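Why Does a Folding Table Have Ribs?

You have probably eaten at a folding table, done a jigsaw on one, or been told very firmly to stop sitting on one. They come out for birthdays and yard sales, and then they go back in the closet, where they fall on the person who opens the door. Hardly anyone gives them a second look, so let's give this poor thing its moment.

It has a top

The top of a plastic folding table has one job, and that is to be flat. This is harder than it sounds. Plastic likes to bend. Take a thin plastic lid from a yogurt tub and push on the middle with your thumb. It gives up right away.

Now find a sheet of paper. Hold it by one short edge and it flops over like a tired dog. Fold it back and forth into a fan, open the fan a little, and hold it again. It sticks straight out. You haven't added any paper, but the folds have made it stiff.

Table makers use the same trick. They mold bumps, ridges and lines into the plastic. Some are big ribs hidden underneath, where your knees find them. Others are shallow and sit on the top, and you may only notice them when you try to draw a picture and your crayon goes bump, bump, bump. Small lines on top can also hide scratches, and they help keep the surface from being as slippery as a plate.

How does the plastic get its shape? Many tabletops begin as hot, soft plastic, something like very thick taffy that you must not eat. It gets pressed or blown against the inside of a mold. Whatever pattern is cut into the mold ends up on the table, only backward. A waffle iron does the same thing to batter, with better results at breakfast.

It has legs

Metal legs are often hollow tubes. A solid metal bar would be strong too, but you would need your biggest uncle to carry the table, and he would complain all the way from the garage. A tube keeps the metal on the outside, where it does the most good, and fills the middle with air. Air is cheap and weighs next to nothing.

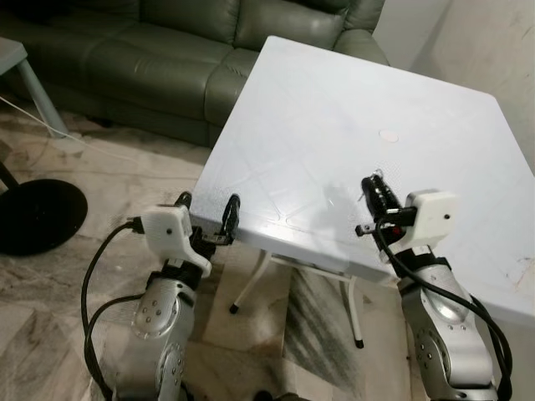

Then there is the crossbar, which joins one leg to another. Without it, legs can wander off in different directions when you lean on the table, and your soup goes with them. A bar between them makes them stay where they were put. Chairs use crossbars for the same reason, and so do some beds and a lot of ladders.

At the bottom of each leg is a foot. Rubber is a popular choice for feet. It grips the floor, so the table doesn't skate away when you cut your pancake, and it covers the end of the tube, which would otherwise scrape a nice long line in the floor. You would be blamed for that line. Be glad of the rubber.

It gets marks

White tables show everything. Juice, marker, glue, the bottom of a muddy flowerpot – it all turns up sooner or later, and none of it was anyone's fault, if you ask around. Marks also like to hide in the grooves, which is the price you pay for having grooves. A damp cloth and a drop of dish soap will shift plenty of them. Wipe along the lines first, then across them. An old toothbrush helps with the corners, as long as it really is an old one. Check first.

Try it yourself

Stand two cups a hand's width apart and lay a flat sheet of paper across them like a bridge. Put one coin in the middle. Down it goes. Fold the sheet into a fan with narrow pleats, lay it across with the pleats running from cup to cup, and start adding coins. Then try wide pleats and see which bridge lasts longer.

Put the coins back where you found them when you're done.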